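Folding laundry, one episode at a time

The robotics club at Hatden meets after classes and goes until whoever has the key wants to go home. Gwenllian Pumphrey, who is in her final year and has run the club's folding project since September, was already at the keyboard when I arrived at four. She kept working for the first part of our talk and answered between runs.

The project is simple to state. Two robot arms stand at a table, and the club wants them to fold a piece of clothing they have never handled before. In the spring the team will take the system to the student manipulation contest at Ivmont, where the judges bring the garments and each team gets 30 minutes.

"Most of what we do is collect examples," Pumphrey said. "A person drives both arms and folds the thing, and the computer records what the arms did and what the cameras saw. Then we train on that. If the examples are sloppy, the robot learns sloppy."

The club has 932 recorded folds that it considers usable. It made more than that and threw the rest away. Pumphrey was strict about this from the start, and she says it caused the only real argument the team has had. Some members wanted to keep every run where the cloth ended up more or less folded. She wanted to drop any run where the driver stopped and thought for several seconds in the middle.

"The robot copies the stopping," she said. "We had one version in October that would take hold of a corner and then just stand there. It had learned to hesitate from us."

The team went back and cut the runs with long pauses, 182 of them. It took most of two weeks. The next version moved better, although Pumphrey is careful about giving the cutting all the credit. They had also changed the lighting over the table during the same period.

"You're supposed to change one thing at a time," she said. "We know that. We were in a hurry."

The club started with dish towels, which have four corners and lie flat. From there it went to pillowcases and then to clothing. Clothing is harder because the layers slide on each other and because a fold that looks right from overhead may have a second fold trapped inside it.

"With a towel you can be off a bit and it's still a towel folded in half," Pumphrey said. "With a shirt, if you pick up one layer when you meant to pick up two, everything after that is wrong. You don't always see it until the end."

I asked how a driver knows how many layers are in the gripper. She said that mostly you don't, at first. Drivers learn to lift a small amount and watch the way the cloth hangs. Wrinkles that run out from the pinch are normal. If the layer underneath stays flat while the top one comes up, the driver opens the gripper and tries again, and that run is usually marked as a bad one. 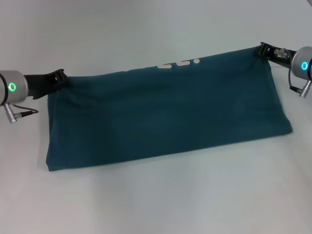

Both arms holding the top corners of a folded teal cloth at the club's table.

The two arms are rarely level with each other during a lift. New drivers tend to worry about this and try to match the heights exactly, which makes them slow. Pumphrey tells them to leave it alone as long as the cloth is not pulling sideways.

"People want it to look tidy the whole way through," she said. "It only has to be tidy when you let go."

Learning to drive takes longer than members expect. The club asks every new person to spend 3 sessions practicing before anything they do is recorded. The first is spent only on picking up a cloth and putting it down again. Pumphrey said a few students have quit at that point, and she doesn't blame them. It is dull work and it makes your shoulders sore.

The ones who stay get good at it in different ways. Some are fast and a little rough. Others place every corner with great care. At first the team thought it should choose one style and train everybody to do it. They tried that for a while and then gave it up, partly because they couldn't agree on whose style it should be. What they have now is a written order of steps that everyone follows, so the folds happen in the same sequence even if the hands behind them are different.

The order is taped to the wall by the door. Smooth the garment, fold the sides in, bring the bottom up, square the edges. There are notes in pen next to most of the steps, and some of the notes disagree with each other.

The cameras have been their own project. The system uses a view from above and a close view from the wrist, and the two are good at different things. The view from above shows where the garment is on the table and what shape it has. It is not much help in the last inch before the grippers close.

The wrist view was meant to cover that last inch, and Pumphrey said it does, some of the time. The small camera is so near the cloth that focus is a problem. On a garment with stripes or a check, the pattern gives the software something to go by even when the picture is soft. A garment in one solid color gives it much less. 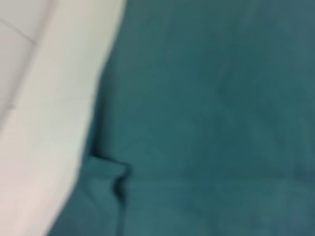
"So what you're hoping for is an edge or a fold," Pumphrey said. "A shadow line is enough. If there's a crease with some dark in it, the model can usually work out where it is. A big area of one color with nothing in it is the hard case, and you get a lot of that when you're right up against a shirt."

The team talked about buying better wrist cameras. The ones they priced would have used up the travel money for Ivmont, so they kept what they had. One member suggested training with the wrist images blurred even more, on the theory that the model would learn to rely on shading. They tried it over a break. The results were a little better on dark garments and a little worse on light ones, and they haven't decided whether to keep it.

Color against the table matters too. The tabletop is pale, which was chosen because most of the clothes the club had collected were dark or bright. White shirts are still a weak point. Pumphrey said the judges at the contest will certainly bring a white shirt, since any judge who has ever worked on this would.

The club's money comes from two places. The school pays for the room and for repairs. A local company called Cideo gives a small amount each year toward parts and lets the team use its computers overnight for training. In return the students go over once a term and present what they have done. Pumphrey described these visits as friendly but tiring. The engineers ask good questions and the students don't always have answers.

"Last time somebody asked how we measure a good fold," she said. "We'd been looking at it and saying yes or no. That was our measure."

After that visit the team wrote a scoring sheet. A fold gets points for its final size, for how square the corners are, and for whether any part of the garment sticks out. Two members score each one separately. They disagreed often in the beginning, mainly about corners, and had to add a line to the sheet saying how rounded a corner could be before it lost a point.

By that sheet, the robot now makes an acceptable fold in a bit over half of its tries on garments it has seen before. On new ones it does worse. Pumphrey would not give me a number for that, because she doesn't think they have tested enough of them.

The usual failure is at the bottom fold. The arms take the corners well enough and bring the cloth up, but they set it down too early and the hem ends up short of where it should be. A person would notice and give it another tug. The robot has few examples of that, because the team threw out so many of the runs where a driver had to go back and fix something.

"That's the part I'd do over," Pumphrey said. "I was the one who pushed for clean data, and I still think that was mostly right. But we cut the fixes along with the mistakes. Now we have to go back and record people fixing things."

They began doing that in November. A driver sets up a fold that is already slightly wrong - a hem too low, a sleeve peeking out - and the recording covers only the repair. These runs are short, and members like them more than full folds. The team hopes to have enough by the end of the term to train a new version before the break.

Pumphrey will graduate after the contest. Two younger members are learning to run the training side, and she has been writing down the parts of the setup that exist only in her head, such as which cable has to be plugged in first. The write-up is long and she is not sure anyone will read it.

She has been accepted into an engineering program and also has a summer placement at Ó Briain, a firm that makes packing equipment. The work there will be with boxes. I asked if she would miss the cloth.

"Boxes keep their shape," she said. "I think I'll be fine."

At a quarter to six another member came in to take over the driving, and Pumphrey moved to the second desk to start scoring the day's runs.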